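Rosalía Herrero
4/25/26

4. Returns unpacking at the Godarside site

4.1 The work before the cell

The Godarside site handles returned parts for Lirdale, a distributor of small workshop equipment. Goods come back in whatever box the customer had at hand. Until last August every box was opened and emptied by hand at a row of benches, and the person who emptied it also decided what each item was, whether it could go back to stock, and where the packing material should end up. The job title was returns clerk, but the staff called it "the benches."

Our interviews covered the whole bench team and both shift leads. Most of the clerks described the unpacking as the easy part of the job and the deciding as the part they were paid for. When the site manager announced that a two-arm cell would take over the unpacking, several of them assumed that little would change. The shift leads expected the opposite and had already drafted new rosters.

4.2 What the arms are asked to do

The cell was set up by Wendt, an integrator, and runs on scheduling software called Vesteck. Its task is to take items out of an open box one at a time and place them where a clerk can inspect them. Mixed boxes make up most of the load. Foam often lies over the goods, and a panel or a smaller carton may be standing right up against its neighbor, which leaves little room for a finger on either side (Figure 1). 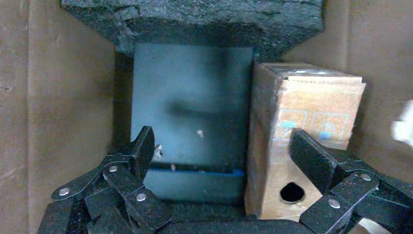
Figure 1. View from the gripper into a mixed box, with a foam block above an upright panel and a small carton.

4.3 Changes in the clerks' work

We logged 1,833 boxes through the cell during the study period. For each one we noted who stepped in, at what point, and what they did. Three kinds of work came up that had not existed at the benches.

The first was preparing boxes. Clerks began folding back flaps and lifting out the top layer of packing before a box went to the cell. This was never written into the procedure. One clerk told us she did it "so I don't have to get up again in a minute." The shift leads knew about it and let it go on, but the Vesteck reports counted these boxes as fully automatic, so the time spent on them did not appear anywhere.

The second was watching. A clerk assigned to the cell was supposed to inspect items at a side table and answer a call when the arms stopped. In practice the clerks kept an eye on the gripper while it was over a box, and several said they found it hard to look away. Inspection slowed down as a result. After a few weeks the leads moved the side table so that the clerk sat facing the cell, which made the watching easier and the inspecting no faster.

The third was explaining. When a box was set aside, the clerk had to pick a reason from a list on the screen. The list had 32 entries and had been written by the integrator before the cell was installed. Clerks used a handful of them. "Packing obstructs item" was the favorite, and two clerks admitted that they chose it whenever they were unsure.

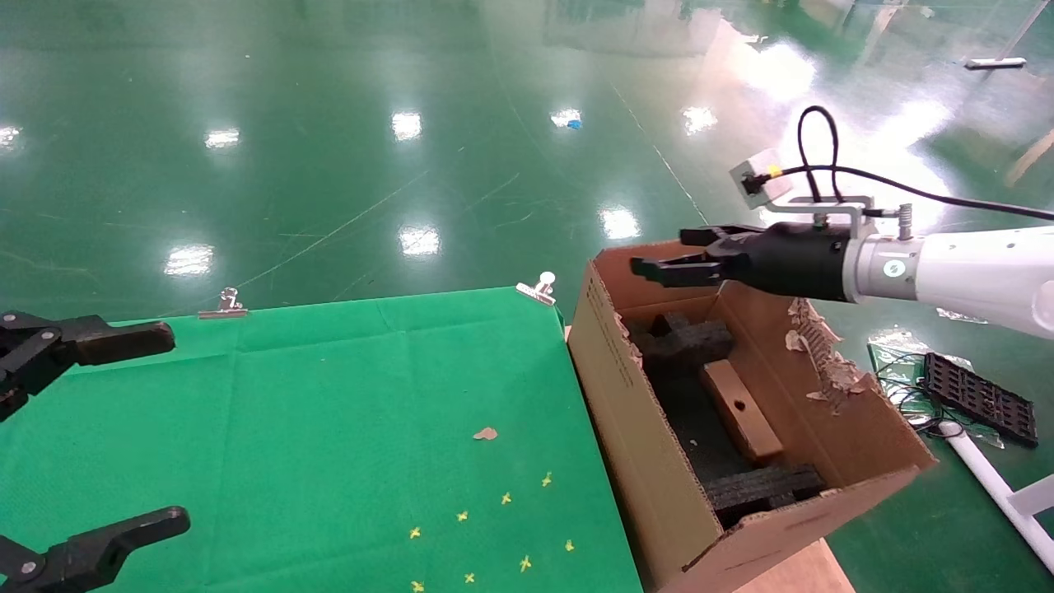
The deciding, which the clerks had called the real job, also changed. At the benches a clerk saw the whole box at once and judged each part against the rest of it - a torn carton next to a clean panel, for instance, told her something about how the parcel had been handled. At the cell, items reached her singly and without their packing. Most clerks said they were less certain of their judgments, and some walked over to look into the box before grading anything. The shift leads first treated this as a habit that would fade. By the end of our visits it had not, and one lead had started to allow for it in the roster.

Views on the physical side of the work were more favorable. Clerks with wrist or shoulder complaints said the cell had helped, and those who had worked at the benches longest were the least willing to go back to them full time. They did ask for shorter turns at the cell. The site now rotates staff every 2 hours, and the clerks we spoke to afterward were content with that, though they still wanted the reason list rewritten by someone who had used it.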